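Ticket 3537
Category: Desk equipment / display
Site: Standalville office, second floor
Status: Waiting on requester

Reported problem

Monitor goes black when the laptop lid is closed. Laptop is a Tela, used with the lid down and an external mouse. The monitor comes back if the lid is opened, but the windows all move to the laptop screen and have to be dragged over again. Started in March, after the desk was moved to the other wall.

Update 1, 9:40 a.m.

Checked the power settings. Lid close action was set to Sleep on both battery and plugged in. Changed plugged in to Do nothing and left battery alone. Screen timeout was set to 300 seconds, changed to never for now so it doesn't confuse the testing.

Closed the lid. Monitor stayed on for 33 minutes, then went black again. Battery was at 36 percent when I opened the lid, and it had been higher before the test. So the laptop was running on battery and the old setting still applied.

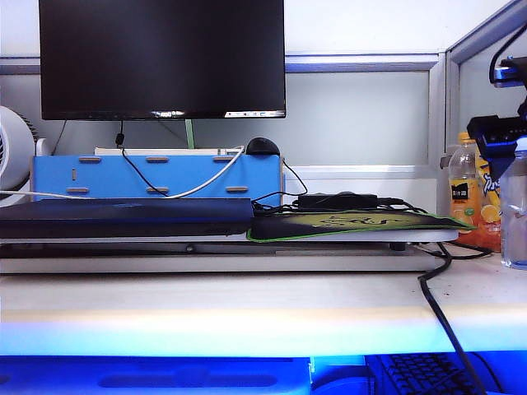 Update 2, 11:15 a.m.

Went through the cables one at a time. The outlet is fine, tested with a lamp. The power adapter is a Zundon replacement and the plug on the laptop end is loose. It charges if pushed in firmly and drops out when the cable gets pulled sideways. There isn't much slack since the move, so sliding the laptop forward to clean or make room is enough to do it.

Reseated the monitor cable at both ends while I was there. No change, and I don't think it was ever part of the problem.

Update 3, 2:05 p.m.

Swapped in a spare adapter from the Amaral cabinet. Plug fits tight. Lid closed for two hours with no dropout, battery full at the end.

To do:
Return the loose adapter and order a new one – the spare has to go back.
Longer extension cord for this desk.
Set the screen timeout back to 300 once the requester confirms.

Asked the requester to use it as normal with the lid down and reply here if the screen goes black again. Please note whether the charging light is on when it happens.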